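I had been meaning to get myself out to Flengate ever since Ese Tamuno wrote to say they were opening the workshop to visitors in October, and I very nearly didn't go, because the morning was foul and the bus from the station only runs once an hour. I'm glad I did. I came home with wet feet, two pages of notes and a much better idea of what a dropped bread roll can teach a room full of clever people.

For those who haven't come across it, Flengate is a long low brick building behind the old goods yard, and Trilotov have the ground floor. They build and teach small robot arms to do kitchen and packing jobs, mostly for bakeries and canteens that are too small to be of any interest to the big suppliers. There were 32 of us on the visit, split into two lots, and I was in the second lot with a retired couple from the allotments, a very keen sixth-former and Jalen Thibodeaux, whom some of you will remember from the mill trip last year. He still takes his tea with three sugars and he still asks better questions than I do.

Ese met us at the door and gave us the safety talk standing up, coats on. Stay behind the yellow line on the floor, don't reach over a table even if the arm looks asleep, and if you see a red button you are allowed to press it. She was very firm on that last point. "If you're wondering whether to press it, press it," she said, and then she made each of us walk over and put a hand on the nearest one so we'd know how far away it was. I've been on a good many factory visits and I don't think I've ever been made to do that before. The sixth-former pressed hers rather harder than she meant to, and we all learned what the reset chime sounds like.

Now, I had expected the usual sort of open day, with everything polished up and one demonstration that had been rehearsed until it couldn't fail. What we got was a talk about a fault. Malte Ackermann, who looks after the arms, had put up a big sheet of brown paper with a time line drawn on it in felt pen, and he told us he was going to spend the next 40 minutes on the worst afternoon they'd had all summer. I sat up at that, I can tell you.

It happened on a Monday, a little after two. One arm was moving rolls from one side of a table to the other, a job it had been doing happily for days, and Prasert Pongsiri was sitting beside it making notes. The arm picked up a roll, lifted it, stopped for a moment in mid-air, and then closed its fingers all the way. The roll was squashed flat. That would have been nothing much, but the arm then carried on as though it was still holding something, swung round faster than it should have, and knocked into its neighbour hard enough to bend a bracket. Prasert had leaned in to pick up the crumbs. The arm passed in front of his face, he said, close enough that he felt the air move.

He wasn't hurt, and he told us the story himself, very calmly, with his hands folded on the table. He said the part that bothered him afterwards was that he'd leaned in without thinking. He'd watched that arm do the same thing all morning and had stopped treating it as something that might surprise him. I wrote that down and underlined it. I think anyone who has worked beside a mixer or a bench saw will know the feeling.

Malte then took us through the causes, and he was good enough to do it in plain words. The first was a cable. The motor that opens and closes the fingers reports back on how hard it is working, and the cable carrying that report had been rubbing where it went round a joint. When the arm reached a particular angle the signal dropped out for a moment. The second was in the software, which had been written to treat a missing reading as a reading of nought. So the arm felt nothing between its fingers, decided it hadn't got hold of the roll yet, and squeezed harder. Jalen asked why on earth anyone would write it that way, and Malte said that he had written it that way, late one evening, meaning to come back to it. There was a bit of a silence and then he laughed and so did we.

The third cause was the speed. An arm with people sitting near it is supposed to be held to a slow setting, and this one had been put up to 70 per cent of full speed the week before to get through a long test. It was never put back. There was a sticker on the base saying it was on the slow setting, and the sticker, of course, had not been told.

He passed round the old cable in a sandwich bag, and you could see the worn patch quite plainly once you'd found it, though I had to borrow the retired gentleman's glasses. It was such a small mark! I kept thinking of all the times I've looked at a flex at home and decided it would do for another year.

After that came coffee, which was excellent, and some almond biscuits from Pustside, the bakery up the road, who supply the rolls as well. The lady who drove them over (I'm sorry to say I didn't catch her name) told me that the rolls used for practice are yesterday's, and that she'd been cross at first about the idea of good bread being thrown about by machines but had come round to it.

Then we went through to see the repaired arms working, a few of us at a time, from behind the line. I'd pictured bare steel benches and it was much homelier than that, with a flowery patterned top on the table and odds and ends about the place. 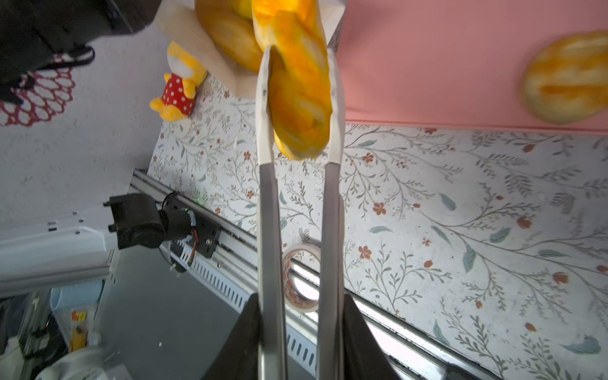 Prasert talked us through what has changed. A missing signal now counts as a fault, so the arm stops where it is and waits for somebody to come and see to it. It doesn't open its fingers when it stops, either, which surprised me until he explained that a thing dropped from a height is its own sort of trouble. The speed is set with a key, and the key lives on a hook by Ese's desk, with a book beside it to sign. The cables have more slack at the joints and are looked over every Monday before anything is switched on. All 6 arms in the building were checked after the accident, and a second one was found with the beginnings of the same wear, in very nearly the same spot.

Ketsara Jitpraphai, who runs the place, came down towards the end and took questions. She's softly spoken and you have to lean in a little, but she didn't dodge anything. The allotment couple wanted to know whether she'd thought of keeping the whole business quiet, with customers coming in and so forth. She said one customer, a catering firm called Zoubi, had been due to visit two days later, and she'd rung them that same evening and told them what had happened. They came anyway. They asked to see the bent bracket, and it's on the windowsill in the corridor now, between a spider plant and somebody's bicycle lamp.

I asked whether they still lean in. Prasert said yes, sometimes he catches himself at it, and that they've moved the crumb brush to the far side of the line so he has to stand up and walk round for it. I rather liked that as an answer. It must be the cheapest thing on the whole list of changes, and I suspect it does as much good as some of the dearer ones.

One small grumble, as I know Ese will read this. The signs from the bus stop send you round the wrong side of the goods yard, and the puddle by the second gate is deeper than it looks. I'd also have liked somewhere to sit during the last part, as would the couple from the allotments, who were very patient.

The next visit is in the spring and places go quickly, so write to Ese at Flengate if you'd like to be put on the list. Closed shoes, please, long hair tied back, and no loose scarves near the tables. Jalen has already put his name down again and says he can take three in the car.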